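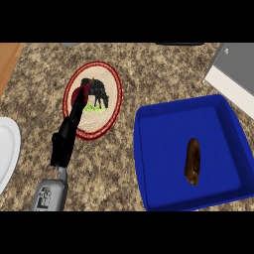

Workplace & Skills

Skivine to introduce robotic tray assembly at Zwahlen House kitchen

A dark red item is held at the tip of a gripper over a round woven trivet, beside a blue tray, in a computer simulation of the kitchen work. Render: Clikia

Contract caterer Skivine has confirmed that its production kitchen at Zwahlen House will begin using a robotic system for part of its tray assembly work from July. The system, known as Zuleck, will pick up single items of food and place them on trays ahead of the lunchtime service.

The kitchen prepares 300 trays a day for offices and training centres on the Zwahlen estate. Assembly is at present carried out entirely by hand, with most of the work falling between 6 am and 10.30 am. Under the first stage of the plan, Zuleck will be responsible for 100 of those trays. The remainder, including all meals prepared for people with allergies or other dietary needs, will continue to be assembled by kitchen staff.

Software company Clikia has been preparing the system in a simulated kitchen, where the arm is given fruit, baked goods and similar items to handle on a stone worktop among ordinary kitchen objects. Staff at Zwahlen House were invited to comment on the simulated tasks during the spring. Several of their suggestions have been adopted, among them a request that trays should not always be set down in the same position.

"A worktop in the middle of the morning is a crowded place," said Sumaiya Miah, kitchen operations manager at Zwahlen House. "There are plates out and trays at an angle, and somebody has put a trivet down where there was clear space a minute ago. We asked that the system be tried against that kind of surface from the outset."

Skivine employs 26 people at the site. The company has stated that no posts will be removed as a result of the first stage, and that contracted hours will remain as they are until a review has been completed. Five members of the assembly team have been selected for a new grade of station lead, with a corresponding increase in pay. They will load the station, check finished trays and stop the arm when required. Training for the role is taking place in paid time.

For other members of the team the main change will be to the order of the day. Two early assembly shifts will start later, and hours released from tray work will be moved to food preparation and to the serving counter, where the company has found it difficult to provide cover over the lunch period. Staff who prefer to keep their present start times have been asked to say so before the new rota is issued.

Farzana Gunawardena, who represents kitchen employees on the site's staff forum, welcomed the commitment on hours but said that questions remained about the pace of work.

"Colleagues have told us that placing the same item on tray after tray is hard on the wrists and shoulders, and they will not be sorry to do less of it," she said. "What they want to know is who sets the speed. If a person is checking trays as they come from the machine, that person must be able to slow it down without asking permission."

Skivine has agreed that station leads will have control over the working speed, and that no individual will remain at the checking position for longer than an hour at a time. The forum has also obtained an undertaking that records produced by the station will be used for maintenance and food safety purposes only – they will not form part of any assessment of individual performance.

The review will consider tray accuracy, food waste, reported strain injuries and the views of staff on each shift. Its findings will be shared with the forum before any decision is taken on a second stage. Skivine said that it had no current plans to install the system at its other kitchens.

Employees with questions about the rota or the station lead role should contact Ms Miah's office at Zwahlen House.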